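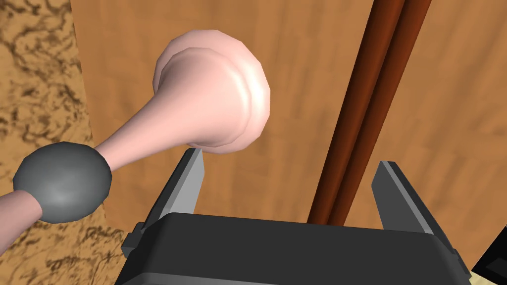 Stillgate rules

The Stillgate rules are a set of good-practice rules for testing robot handover and close-contact tasks in simulation before the same tasks are tried on hardware. They cover how a simulated person is modeled, how near a gripper may come to that person, what gets logged, and when a run has to be thrown out. First written for in-house use at Rirnik, later picked up by other labs, mostly in Vonduvia. Not a legal standard. No certificate is given and no outside body checks anyone.

Name

From the Stillgate test hall, where the first draft was used. Older papers say "the gate rules" or "Stillgate sheet". The two names mean the same text up to version 3, after that only "Stillgate rules" is used.

Background

Before the rules each team at Rirnik had its own way of putting a human stand-in into a simulated scene. Some used a full figure with joints, some an arm on its own, some just a box with a label. Results could not be compared. A planner that passed against a box often failed against an arm with a moving elbow, and the reports did not say which one had been used.

Anwara Amarasinghe, then a test engineer at the company, wrote the first sheet in June. It fit on one page and had 8 rules. Most of the wording survives. Her main point was that a stand-in should be judged on its collision shape, with looks left for later — a plain low-polygon arm was fine as long as its outer surface was no smaller than the limb it stood for.

Scope

The rules apply to arms with a parallel or multi-finger gripper, fixed or on a mobile base. Apply to simulated people in whole or in part. They do not cover legged robots, vehicles, or surgical devices. Tasks with no person in the scene are out of scope too, though several labs use the logging section anyway.

Main rules

Stand-in body. Every simulated limb must have a closed collision shape. Joints may be simple spheres. Hands may be reduced to a single rounded shape if the task does not involve finger contact. If it does, the fingers must be modeled seperately and the report must say how.

Color. The stand-in should be one color that no other object in the scene has. This is for the people reviewing playback, not for the robot's vision system. Perception tests have their own section and may use any look the team wants.

Standoff. The gripper keeps a set distance from the stand-in unless the task calls for contact. Default is 300 millimeters, measured from the outermost point of the fingers or housing, whichever is nearer. A team may lower it. It has to write down the new figure before the run, not after.

Fingers. Open or closed state is logged at every step. A gripper that is open near a person counts as wider than when closed, and the standoff is measured from the open shape.

Background objects. Furniture, panels, poles and rods stay in the scene if they would be there in the real cell. Stripping them out to speed up the run is a fault under version 2 and later. Thin uprights get a note of their own, as they were the objects most often deleted and also the ones an arm tends to clip when backing away from a person.

Camera views. At least one view from the robot side, looking past the housing toward the fingers, plus one from outside. The wrist or palm view alone is not enough for review, part of the workspace is hidden by the gripper itself.

Repeats. 12 runs per condition with different starting poses for the stand-in. Same seed twice does not count as two.

Discarded runs

A run is thrown out if the stand-in passes through a solid object, if any limb is frozen when it should move, or if the log has a gap. Thrown-out runs are still listed. The report gives the reason next to each one. Dropping them silently is the one fault that voids the whole report — all other faults only void the run.

Versions

Version 1 was the one-page sheet. Version 2 added background objects and the discard list. Version 3, the current one, split off perception tests, added the open-finger rule and rewrote the standoff section, which had been read two different ways (some teams were measuring from the wrist). A draft on soft contact exists but has not been adopted.

Use

Rirnik applies the rules to all handover work. The Setiawan group uses version 3 with a change: standoff is measured along the planned path as well as in a straight line. Two teaching labs in Vonduvia give the text to students as a first exercise, usually with the logging section only.

Criticism

The most common complaint is the fixed default for standoff. Critics say a single distance makes little sense for both a slow arm and a fast one, and that speed should be in the formula. The text has nothing on speed at all apart from a line telling teams to record it.

The hand rule has been questioned as well. A rounded end shape is bigger than a real fist in most cases, so it tends to be cautious, but it says nothing about a hand that opens suddenly. Amarasinghe has agreed with this in a later note and suggested an "open palm" shape as a second option. Not in the rules so far.

Others object to the color rule. Reviewers get used to one bright color and stop looking at the rest of the scene, the argument goes. No study on this is cited by either side.

See also

Collision checking
Handover (robotics)
Parallel gripper
Simulation logging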